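Wallenero Releases Clolline 6, Adding Coordinated Two-Arm Planning to Its Robot Control Software

PLATDALE, 2019-06-18 - Wallenero today released Clolline 6, a new version of its control and planning software for robot arms. The release adds a planner that treats two arms as one system when both are gripping the same part, along with a new contact monitor and a rewritten log viewer.

Earlier versions of Clolline could run two arms from one controller, but each arm followed its own path and the timing between them had to be set by hand. That worked for passing parts across a cell. It worked less well for tasks where both grippers stay closed on a single object, such as joining tube sections or pulling a sleeve apart, where a small error in one arm becomes a side load on the other.

In Clolline 6 the user defines the part once, with its long axis and the two grasp points. The planner then works out motion for both arms relative to the part. Pull, push and twist moves are given along the part's own axis, and the software keeps the grippers lined up through the whole move. Planning can be done offline and checked against a model of the cell before anything is sent to the arms.

The contact monitor compares expected and measured force at each wrist up to 400 times per second. If the two readings stop agreeing, the software slows both arms together, holds position and reports which limit was reached. Limits can be set separately for force along the axis and force across it.

"Most of our support calls on two-arm work came down to alignment," said Tarık Kurtuluş, head of planning software at Wallenero. "People were writing a lot of their own code to fix it, and every site had a different version. We wanted that to be part of the planner, with settings you can read and change."

Clolline 6 was tested for 12 weeks before release at Wallenero and at Medeiros, an integrator that builds assembly and test cells. The test set included 70 two-arm tasks, most of them with cylindrical parts made up of several segments. Results from those tests were used to set the default force limits.

Projects made in the previous version open in Clolline 6 without changes. Single-arm programs run as before - the new planner is used only when a part is marked as shared. Camera calibration files also carry over, although Wallenero recommends a new calibration for cells where wrist cameras are used to find grasp points.

The update is available now to customers with a current license. A separate trial version, limited to offline planning, will follow later in June.

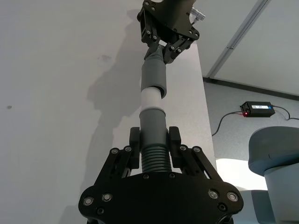

According to Medeiros, the shared part setting took the least time to learn, and the force limits took the most. The integrator would still like to see the log viewer show both wrists on one time line, and has asked for that in the next update.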